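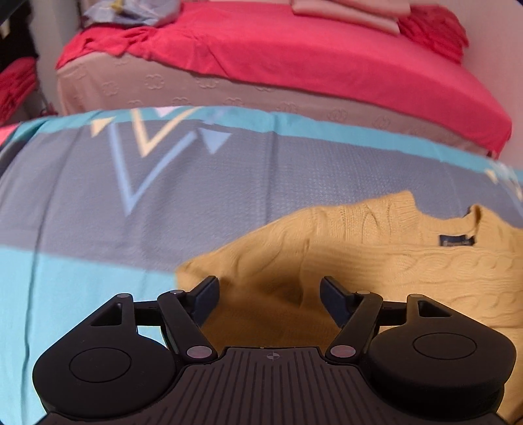 A mustard cable-knit laid out on a patterned blanket, the left side still rumpled.

Martti Tikkanen would like you to own fewer sweaters and fold the ones you keep. I came to the conversation owning plenty, all of them stuffed in a drawer, and I was not looking to be converted.

Tikkanen teaches a short class in clothing care out of the back of a shop called Skusham. It runs 90 minutes, it costs 80 dollars, and most of it is spent at a bed, because he thinks a bed is the right place to fold a sweater. I asked why anyone should pay that much to learn what their mother showed them for free.

"Did she show you?" he said. "Or did she do it for you and put it in the drawer?"

I let that one go. His case begins with the flat surface. A table is too hard, he says, and usually too narrow for the sleeves. A blanket has some grip, so a knit stays put while you straighten it. He wants the neck at the top, the body smoothed from the middle out, and the side seams found by hand before anything gets folded.

"People start folding when the sweater is still in a heap on one side," he said. "Then the heap is inside the fold. It stays there until winter."

Does that matter? A wrinkle in a thick cable-knit is gone after an hour of being worn. I said so, and he half agreed. On a plain jersey knit, he said, you would see the crease across your stomach all day. On a cable pattern you might not see anything, but the braids get pushed flat where the fold is sharp. When I asked how long a sweater would have to sit before that happened, he said it depended on the yarn, the weight on top and the drawer. That is a lot of depending for a man with such firm opinions about side seams.

He is on stronger ground with hangers. I have two cardigans with bumps at the shoulders that make me look as if I'm wearing small horns, and he didn't need to see them to know.

"Heavy knits hang from two points," he said. "The whole sweater is pulling on those two points. You can buy the padded hanger, you can buy the wide hanger. It's still pulling."

So he folds everything heavier than a T-shirt. Sleeves go across the back, one over the other, then the sides come in, then the body is folded once or twice depending on the drawer. He doesn't roll knits and he doesn't stand them on edge. When I brought up the people online who stand everything on edge, he asked whether any of them lived somewhere cold.

I pressed him on the storage products. Skusham sells a cedar block by Lehner and a zippered cotton bag by Povden, and both were within arm's reach of us while we talked. Tikkanen gets a discount at the shop. He told me this before I asked, which I'll give him credit for, and then he told me the bag was good, which I give him less credit for. Does it keep moths out?

"If the sweater is clean when it goes in and the zipper is closed," he said. "If you put in a dirty sweater, you made a nice house for them."

A pillowcase with a knot in it would do the same job, I suggested. He thought about it longer than I expected. "A tight knot," he said.

He came to all this from a laundry in Cledon, where he worked the folding counter from 2000 until it closed. They did hotel linens mostly, and the sweaters were a side business he took over when no one else wanted the complaints. The worst one was over a gray pullover that came back a size smaller. He won't say whose fault it was. He will say that he has read every care label since, including the ones sewn so far down inside the collar that you have to turn the neck out to find them.

At home that night I took a wool crewneck out of the drawer and laid it on the bed. It took me four tries to get the sleeves to lie the way he does it, and the finished thing was thicker than his and leaned to the left. I put it back with the others and the drawer wouldn't close, so two of them are on a chair now. I haven't signed up for the class.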